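Endico Community Boards > Catering and Front of House > Kit and Automation

Two arms on the breakfast prep bench, what changed for us

marmalade_shift wrote:
We've had the pair running at Onport since January, so I promised I'd report back. I do earlies in the staff canteen, 15 of us across the week, and I'll say straight off that I love the things. The boring bit of my morning was always laying up: cups stacked, bowls out, same again until the doors opened. Now I set the bench, start the routine and get on with eggs and talking to people (which is the part I took the job for!).

Tove Thorlacius does our rotas and she's moved one person per shift from the back bench to the counter. Same hours, same pay. The queue is nicer for it and so am I.

gil_endico wrote:
Glad it suits you, but "moved to the counter" isn't good news for everyone. We've got a lad who chose the back bench because he can't stand the counter. Did anyone get asked?

marmalade_shift wrote:
Fair point. Two of us were asked, one wasn't, and she said so loudly. She's swapped back since and runs the bench herself now, better than I do. I should have put that in the first post.

K_Pivora wrote:
Any pictures of the bench? Ours is still in a crate and I'm trying to work out how much table we need.

marmalade_shift wrote:
Got a couple. We put brown paper down on the white table. 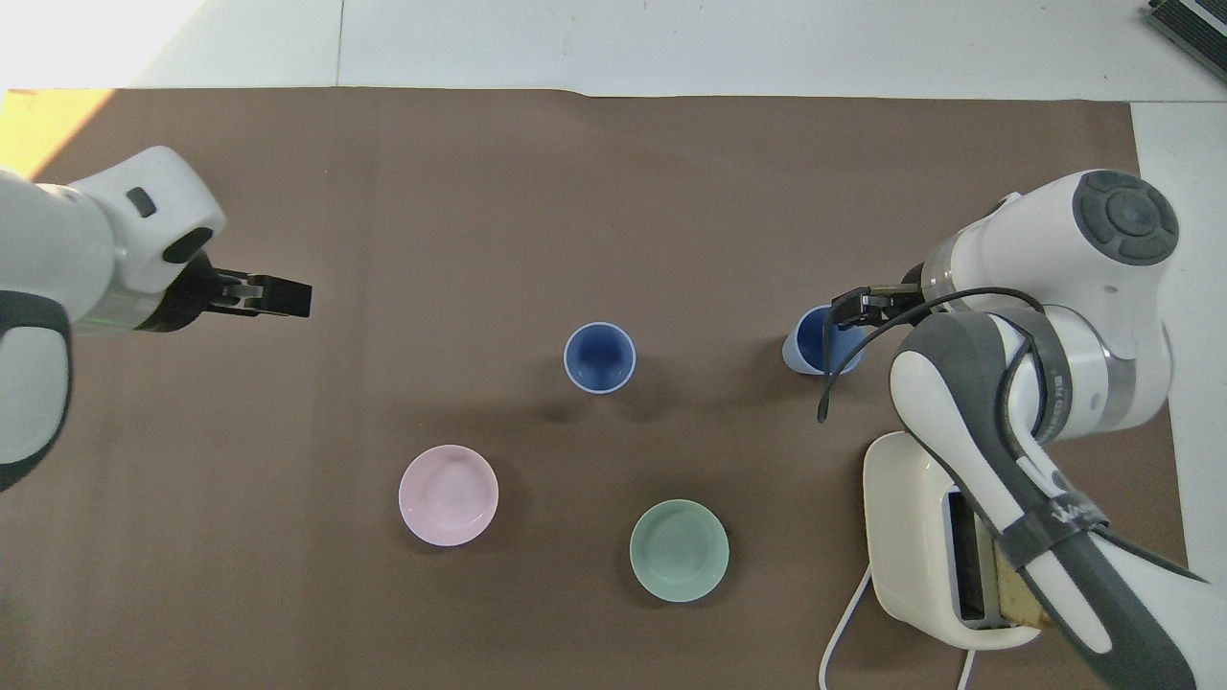
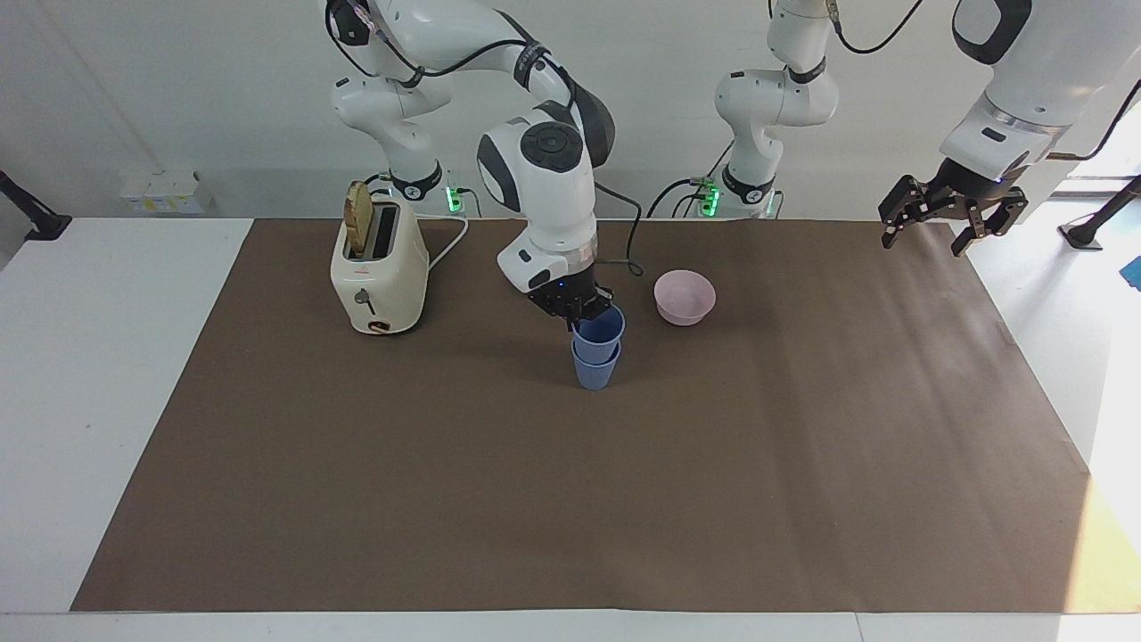

Bench with the blue cups and the pink bowl. Toaster's in the second one.

K_Pivora wrote:
Brilliant, thank you. More cable than I'd pictured! Do you leave the toaster in reach all the time?

marmalade_shift wrote:
We do, at the back left. Give the cables more room than you think you need. Gun-woo Tak on our maintenance side made us redo ours in the first week and he was right.

oldladle wrote:
I'll be the grump. I can nest two cups with one hand while holding a tray. What's the gain?

marmalade_shift wrote:
On speed, none at all, you'd beat it easily. But I kept a tally last month and we put out 1,394 cups. My wrists noticed when I stopped being the one doing it.

oldladle wrote:
Hm. Wrists I'll give you. I still reckon the savings end up as fewer people next year.

gil_endico wrote:
That's my worry too. Get it in writing that the counter posts are permanent, marmalade. Ours were "trial" posts for 3 months and then they went quiet on us.

marmalade_shift wrote:
Not in writing yet, no. Tove says she'll raise it and I'm going to keep asking. I can be keen on the arms and still want that sorted.

K_Pivora wrote:
How long did it take people to get comfortable with it? I've got one who won't go near the crate.

marmalade_shift wrote:
Roughly a fortnight for most of us. Let them set out the cups and bowls themselves and press start themselves. I was nervous of it until I'd done my own layout, and after that I was coming in early to try different ones.

oldladle wrote:
Coming in early. To watch cups.

marmalade_shift wrote:
Yes! And I'd do it again tomorrow. K, message me when the crate's open and I'll send you our bench layout.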